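Datby Student Robotics Club
Wrist Unit Set-Up Guide

Section 4. Recording the Folder Task

4.1 Purpose

This section applies to members of the Girnau project team who record hand movements for the folder sorting exercise. Members must complete Section 3 (Fitting and Pairing) before they begin. Recordings made with units that have not been paired will be rejected when they are uploaded to the Buckley server.

4.2 Before You Start

1. Sign out one left unit and one right unit at the equipment desk. Enter both unit numbers in the log.
2. Sit facing the desk with both forearms able to reach the work area. Adjust the chair, not the straps.
3. Fasten each strap so that the unit does not turn when the wrist is rotated. The strap should not leave a mark on the skin.
4. Lead both cables down and away from the work area.
5. Open the Esa recording program and select profile 214. The status line must read READY for both hands.

Note: Marker patches must be flat and clean. Wipe them with a dry cloth only. A patch with a lifted corner must be reported and replaced before recording.

4.3 Recording

1. Place both hands flat on the first folder and hold still for 3 seconds. The program uses this position as the start point.
2. Lift the folder with both hands, one on each long side.
3. Turn the folder toward you at a steady pace, then return it to the desk.
4. Release the folder fully before reaching for the next one.
5. Continue until all folders in the set have been handled, or until the counter reaches 600 seconds. The program stops by itself at that point.
6. Save the session under your team code. Do not rename the file afterward.

Caution: Do not pull on a cable to gain reach. If a cable becomes tight, pause the session and move the chair closer.

Caution: Keep fingers clear of the clip when it closes.

4.4 Common Errors

Error 163 is shown when one unit loses contact with the program. Pause, check the cable at the wrist, and resume. If the error returns, end the session and record the unit number in the log.

A MARKER LOST message means that the patches on one hand have been covered for too long. Sleeves must be pushed back above the unit, and loose items should be moved out of the work area.

4.5 Hand Positions

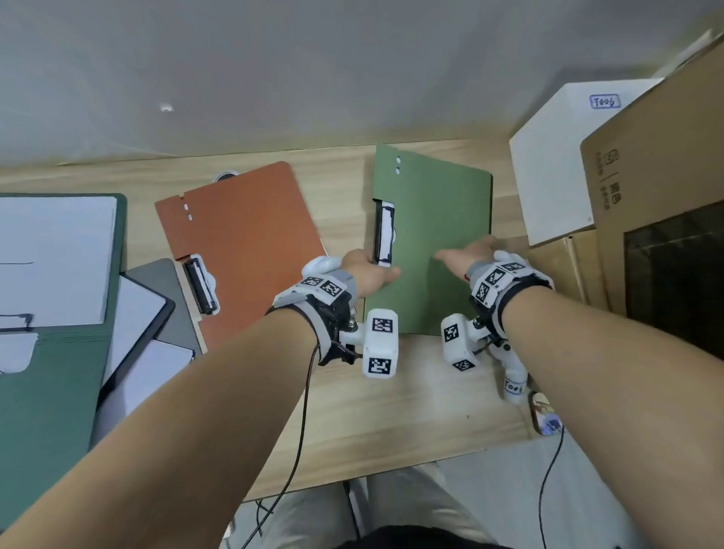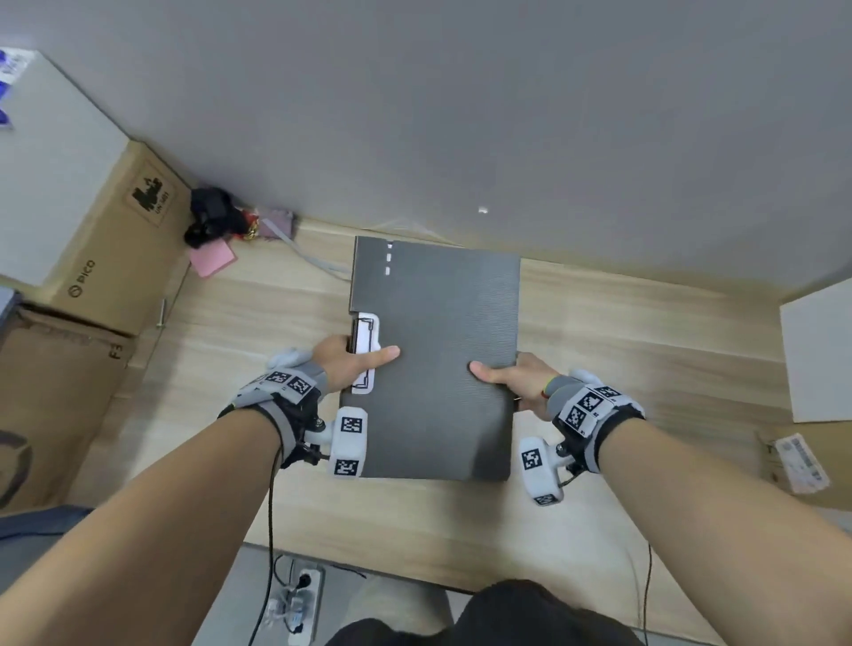 Figure 4. Wrist units in use with clipboard folders: hands flat on the folder (first picture) and folder held at both sides (second picture).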